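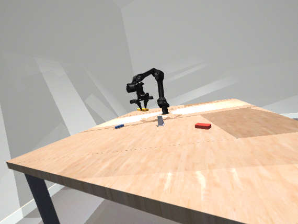 La mesa es un mueble formado por una superficie horizontal, el tablero, sostenida a cierta altura por patas, caballetes, un pie central u otra estructura. Se emplea para comer, escribir, trabajar, jugar o exponer objetos, y es uno de los muebles más extendidos en viviendas, escuelas y talleres. El tablero puede ser redondo, ovalado, cuadrado o rectangular; esta última forma, la de la gran mesa de madera de la imagen, es la más corriente en comedores y lugares de trabajo, pues se arrima bien a la pared y permite unir varias piezas en línea. En las mesas de trabajo se procura que el tablero sea plano y estable, de modo que incluso una pieza pequeña y baja, como el bloque amarillo, asiente por completo sobre él.

Etimología

La palabra procede del latín mensa. Del mismo origen son comensal, sobremesa y meseta, esta última por la semejanza del relieve llano y elevado con el mueble.

Historia

En el antiguo Egipto se usaron mesas bajas de madera y piedra, destinadas sobre todo a mantener objetos y alimentos separados del suelo. En Grecia y Roma se difundieron modelos ligeros de tres patas, y también mesas de mármol o bronce en las casas acomodadas. Durante la Edad Media fue común en Europa el tablero suelto sobre caballetes, que se montaba para la comida y se retiraba después – de ahí la expresión «poner la mesa». La mesa fija de comedor se generalizó más tarde, cuando las viviendas empezaron a reservar una habitación para ese uso.

Construcción

En la mesa tradicional de madera, las patas se unen mediante travesaños horizontales llamados faldones, ensamblados a caja y espiga. El tablero macizo se forma con tablas encoladas por el canto. Como la madera se hincha y se contrae con la humedad, sobre todo en sentido transversal a la fibra, el tablero se sujeta a los faldones con tacos o piezas deslizantes que permiten ese movimiento. En los modelos extensibles, el tablero se divide en 2 mitades que corren sobre guías y dejan hueco para una tabla suplementaria.

Tradiciones locales

En la comarca de Lanerano se llama mesa de Sipos a un modelo rústico de patas inclinadas, sin cajón, con un travesaño bajo para apoyar los pies. El museo del mueble de Wilalville conserva 97 mesas de esta clase, dentro de una colección de 3000 piezas. La feria de carpintería de Ondby, celebrada cada año en marzo, les dedica una sección propia.

Véase también

Banco de carpintero
Caballete
Escritorio
Silla

Última revisión: 9 de mayo de 2018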